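Chapter 4
When People Have to Leave: Ceasefires, Corridors and Borders

Few subjects in world affairs move as quickly as the flight of ordinary families from a war, and few repay careful study so well. A road that was open at breakfast can be shut by lunch, and someone, somewhere, is on the telephone trying to get it open again. This chapter is about those telephone calls, and what a wonderful tangle they are!

We begin in the border town of Rivas, where two armies agreed to stop firing for 10 hours so that buses could pass.

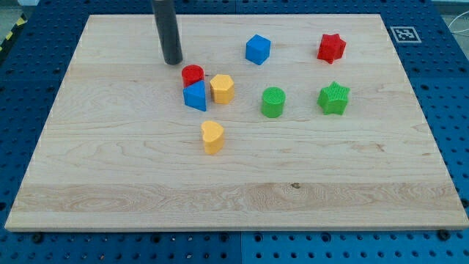 The agreement was only five paragraphs long, and almost every line of it had been fought over. Purificación Montoya, who carried drafts between the two sides, kept all four versions, and we shall read them closely (they are far livelier than you might expect). As you go, ask who gains from each change of wording, and who was never in the room.

Key terms: ceasefire, safe corridor, mediator, displaced person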